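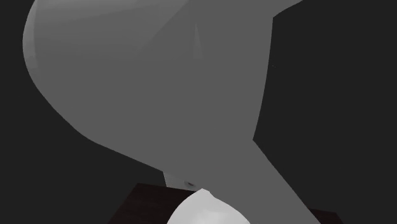

**Derkon reports mixed results from simulated kitchen and stockroom chores**

Derkon has released results from a test series asking whether a general-purpose robot arm can be trusted with routine chores at home and in a store. The short answer from the company's engineers is that it can do a few of them, slowly, and mostly in simulation.

The series covered eight chores. Four came from the kitchen: clearing a table, loading a dish rack, wiping a counter and putting groceries on a shelf. The others came from a store: facing cans, restocking a peg wall, folding shirts and moving returns from a cart to a bin. Each chore was attempted 1000 times in simulation, with starting positions and lighting varied between attempts. A run counted as a success only if every object ended up in its target zone without being dropped.

Clearing a table scored highest, with 847 failures avoided only in the loosest version of the test, according to the report's appendix. Under the strict rule the chore failed 153 times. Facing cans was close behind. Folding shirts scored lowest, and Derkon has not published a strict figure for it, saying the cloth model was changed partway through the series.

"Rigid things on a flat surface are in decent shape," said Florencia Navarrete, who led the test design. "Once the object bends, or the arm has to reach behind something, the numbers drop quickly."

Reach was the most common source of trouble in the table runs. With a large arm working over a small surface, the links regularly block an overhead or side camera at the moment of contact, and the control software has to act on its last good estimate of where the object was. The report attributes more than half of the table failures to this kind of occlusion. Adding a second camera at the wrist recovered many of them but made planning slower.

Speed remains a weak point. The median time to clear a table was almost 2 minutes, measured in simulated time and excluding the initial planning step. The report gives no comparison with a person.

Results from physical hardware are thinner. Derkon repeated two of the chores, table clearing and can facing, on a real arm at its Losedport lab. Success rates were lower for both. Wellington Cavalcanti, who ran the hardware tests, said friction was the main cause of the gap. Simulated cups and cans slide in a predictable way when nudged. Real ones stick, tip or rotate, depending on the surface and on what is left inside them.

The grocery chore was dropped from the hardware plan after the arm's payload limit ruled out full bottles at long reach. It is scheduled to return in September with a shorter forearm link and a revised shelf height.

Correia, a regional hardware retailer, supplied the shelf layouts for the store chores and has been considering a trial in its stockrooms. Soledad Figueroa, the retailer's operations manager, said the can-facing results were good enough to continue talks but did not justify an order.

"We would run it at night, in one aisle, with the aisle closed," Figueroa said. "Daytime is a different question. The returns cart is never packed the same way, and that is the job the staff would like to hand over."

Outside reaction was cautious. Brigitta Mayrhofer, an automation consultant who reviewed the report before release, said the strict scoring rule was an improvement on earlier tests in which a toppled cup could still pass. She was less satisfied with the object set. All of the kitchen items are undamaged, separate from one another and free of food. A used dinner table has stacked plates, forks under napkins and half-full glasses, and none of those cases was scored.

She also noted that the wiping chore measures coverage of the counter, with no check on whether anything was removed from it. Derkon said a residue model is under development and will replace the coverage score when it is ready.

The company has posted the task definitions and scoring scripts under the name Famon, so that other groups can run the same chores with their own arms. The object models are included for six of the eight chores. The shirt and peg wall models are being held back until the cloth and contact settings are final.

Declan Hoani, who maintains the release, said the first outside submissions are being checked. Groups must submit logs from every attempt, including failed ones, and results from edited object sets will be listed in a separate table.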